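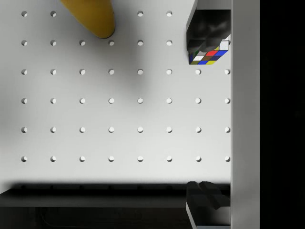

4. Fixing the board to the wall

Read this section through before you drill. The Hurnel board is supplied with wall spacers, screws and plugs for brick or block. If your wall is plasterboard on studs, see 4.3.

Caution: Check for pipes and cables with a detector before drilling. Do not drill directly above or below a socket or light switch.

4.1 Marking out

1. Decide on the height. For a workshop or kitchen, most people find the lower edge of the board comfortable at elbow height.
2. Hold the paper template against the wall and tape the top two corners.
3. Lay a spirit level along the printed line and adjust the template until it is true. Tape the lower corners.
4. Push a bradawl through each cross on the template. Mark firmly enough that you can find the points again.
5. Take the template down. Keep it if you plan to add a second board later.

Note: Leave at least 24 mm between the board and any shelf, door frame or corner. The end caps will not go on otherwise.

4.2 Brick and block walls

1. Drill each hole to the depth of the plug plus a little extra for dust. Use a masonry bit and start slowly.
2. Clear the dust with a vacuum cleaner nozzle.
3. Push the plugs in until they are flush. If a plug turns in the hole, take it out and fit the next size up.
4. Place a spacer over each plug with the wide face against the wall.
5. With a second person holding the board, start all the screws by hand before tightening any of them.
6. Tighten the top screws first, then the bottom. Stop when the spacer no longer moves.

Caution: Do not use an impact driver. Over-tightened screws will bow the board and the hooks will sit at an angle.

4.3 Plasterboard walls

Plasterboard alone will not carry a loaded board. Fix into the studs wherever you can. Where the studs do not line up with the screw positions, fit the Cetow batten kit first (part 2903, sold separately) and screw the board to the battens. Battens should be a single length, with no joins.

4.4 Fitting hooks and pegs

1. Tilt the hook upwards and put the tail into the hole.
2. Lower the hook until it lies flat – you should feel it seat against the back.
3. Pull gently downwards. A hook that lifts out at this point is either upside down or the wrong size for the board.

Heavier items go near the fixing screws. Shelves need two brackets each, set level with one another. Hooks from the older Clunelmont range have a thinner tail and will work loose, so do not mix them with the current ones.

4.5 After the first week

Go round all the screws again with a hand screwdriver after the board has been loaded for a week. Slight movement is normal on battens. If a screw will not tighten, unload the board and replace the plug.

Missing parts: write to Kalliopi Janevski at Stojanovska Spares, quoting the number on the carton label.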